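チケット番号:1720
件名:商品マスタ連携後、一部商品名の漢字が「?」または「〓」になる
製品:Furnier 在庫連携モジュール
環境:検証/本番
優先度:中
状態:解決済み(経過観察)
起票者:Heather Pryor(Porkmont 輸入食品課)
担当:Keith Mahuika、Duyên Võ
起票日:2021-07-27

1. 事象

夜間の商品マスタ連携後、店舗端末の検索画面および棚札の印字で、商品名の一部が「?」に置換される。対象は中国語表記の原文名を持つ輸入菓子・乾物。日本語名のみの商品では発生していない。
連携対象 3,285 件のうち、置換が確認されたのは 382 件。連携ジョブは正常終了(戻り値 0)で、エラーログの出力なし。
棚札プリンタでは「?」ではなく「〓」が印字される場合がある。同一商品でも端末と棚札で表示が異なるため、起票時は別事象として扱っていたが、本チケットに統合した。

2. 起票者からの補足

・4月の版数更新以前は、原文名の欄自体を連携していなかった。
・管理画面(ブラウザ)で見る限り、登録内容は正しい。
・CSVで書き出して表計算ソフトで開くと、置換とは別の文字化けになる。
・原文名は仕入先の送り状から転記している。転記元と包装の表記が一致するかは未確認。

3. 一次調査(Keith Mahuika)

マスタDBの文字コードは utf8mb4、照合順序は utf8mb4_bin。該当列を HEX() で取得し、格納値に欠損がないことを確認した。
「鲜」は U+9C9C、UTF-8 で E9 B2 9C。格納値と一致。
連携ファイル(固定長)を出力直後に採取したところ、同じ位置が 3F になっていた。置換は出力処理で起きている。端末側の取り込みは無関係と判断。

出力処理の設定:
output.charset=MS932
output.unmappable=REPLACE
output.pad=BYTE

簡体字の「鲜」は MS932 に存在しない。日本語の「鮮」(U+9BAE)とは別の符号位置であり、自動では変換されない。「香」「菇」「海」「带」を個別に確認した結果は次のとおり。

香 変換可
菇 変換不可
海 変換可
带 変換不可(日本語の「帯」U+5E2F は変換可)

一つの商品名の中で正しく出る字と「?」になる字が混在する、という報告内容と符合する。

商品の包装。赤い帯の上段に「鲜 香菇鲜·海带」、下段の末尾に「鲜上鲜」とある。 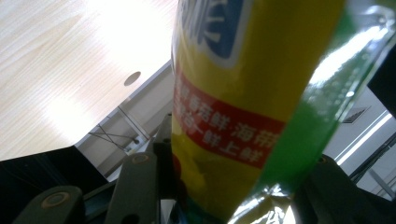 4. 中点の扱い

原文名に含まれる「·」は登録値では U+00B7。MS932 には U+30FB(全角中点)はあるが、U+00B7 に対応する文字がない。使用中の変換ライブラリでは置換対象になる。漢字を含まない商品名で「?」が一つだけ出ていた 197 件は、全件この文字が原因だった。上記 382 件に含む。

5. 棚札の「〓」について(Duyên Võ)

棚札サーバ(Siltimis)は連携ファイルを経由せず、マスタAPIから UTF-8 で直接取得している。文字は欠けずに届いているが、プリンタ内蔵フォントに字形がなく、代替字形として「〓」が出る。原因は端末側の「?」と異なるため、対処も分ける。
フォントを簡体字対応のものに差し替えて試験印字し、「鲜」「菇」「带」の印字を確認した。字幅の差により、二行目が枠から1ドットはみ出す。文字サイズを一段下げて解消。

6. 却下した案

案A:簡体字を日本語の字体に読み替える。
変換表の保守が必要になる。また、原文名は包装との照合に使う欄なので、字体を変えると用途を満たさない。却下。

案B:output.unmappable を IGNORE にする。
文字が黙って消える。固定長の桁もずれる可能性がある。却下。

7. 対処

(1) output.charset を UTF-8 に変更。
(2) output.pad を BYTE から FIELD に変更。項目長は文字数で定義し直し、原文名は40文字とした。
(3) output.unmappable を REPORT に変更。変換できない文字があればジョブを警告終了とし、商品コードと符号位置をログに出す。
(4) 端末側の取り込み定義を UTF-8 に変更。(1)と同時に適用しないと全商品が化けるため、営業時間外に一括で適用。
(5) 棚札プリンタのフォントを差し替え。
(6) CSV書き出しに BOM を付与。表計算ソフトでの文字化けはこれで解消。

8. 確認結果

検証環境で全件を再連携し、3F への置換は 0 件。本番適用後の初回連携も同様。
Heather Pryor より、端末の検索画面で「香菇」を入力して該当商品が出ることを確認したとの連絡あり。「鮮」で検索しても「鲜」の商品は出ないが、仕様どおり。必要な場合は検索用の別名欄に登録すること。

9. 残件

・卸向け帳票(Yazzie 形式)は引き続き MS932 を要求する。当面は原文名の欄を空で出力する。先方窓口の Hermenegildo Valdovinos 氏に UTF-8 受け入れの可否を照会中。
・旧形式の連携ファイルを再取り込みする手順書が未改訂。Duyên Võ が対応。

経過観察後、追加の報告がなければクローズとする。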